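Wusent Well Log Viewer, version 3: a review from the cheap seats

Posted 08/11/2022

Small operators don't get courted by software companies. We run 80 wells on the old Skorkidel lease, most of them pumping just enough to annoy the bank, and the last salesman who drove out here left before the coffee was done. So when Wusent offered a log viewer at $300 a seat, I bought one seat and lowered my expectations to match.

Installation was painless. Importing was another story. Our oldest record is a driller's log from 1913, scanned crooked, and the program read the depth column as a list of phone numbers. Newer files came in fine, apart from the gamma ray curve on the Pomeck wells, which arrived upside down. There is a checkbox for this. It is on the printing menu.

Once the data is in, I have few complaints. Picking formation tops is quick, the cross sections look respectable, and you can correlate a dozen wells before lunch without the fan in your laptop screaming. Begović, the package we used before, cost a good deal more and took a nap every time you zoomed.

The decline curve module is optimistic. It gave one of our stripper wells a future I would like for myself - I overrode it by hand and slept better. The lease map is pretty and exports only to a format that nothing else in the office opens.

Support is by email, answered in a day or two, politely, by someone who has clearly never smelled crude. I'd still renew in December.
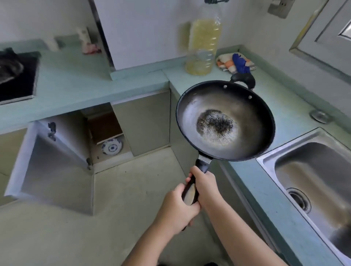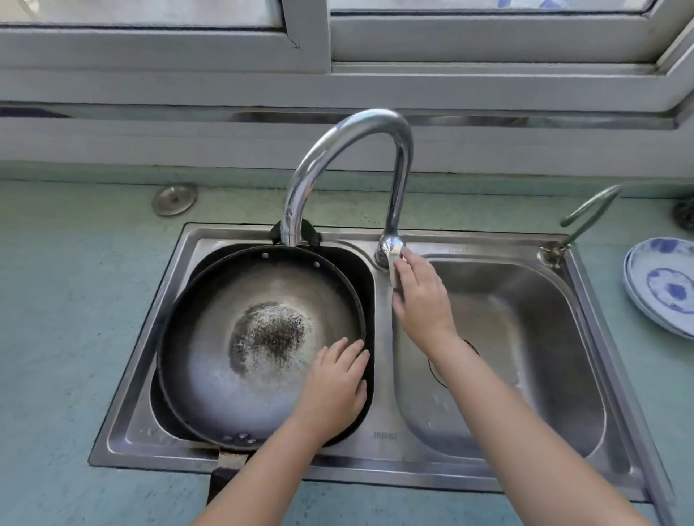

Naveen Chaturvedi writes that the upside-down gamma ray comes from the file header and not the viewer, and that fixing the scale limits before import saves the trip to the printing menu. He agrees about the decline curves, and says his forecast had a dead gas well outliving his grandchildren.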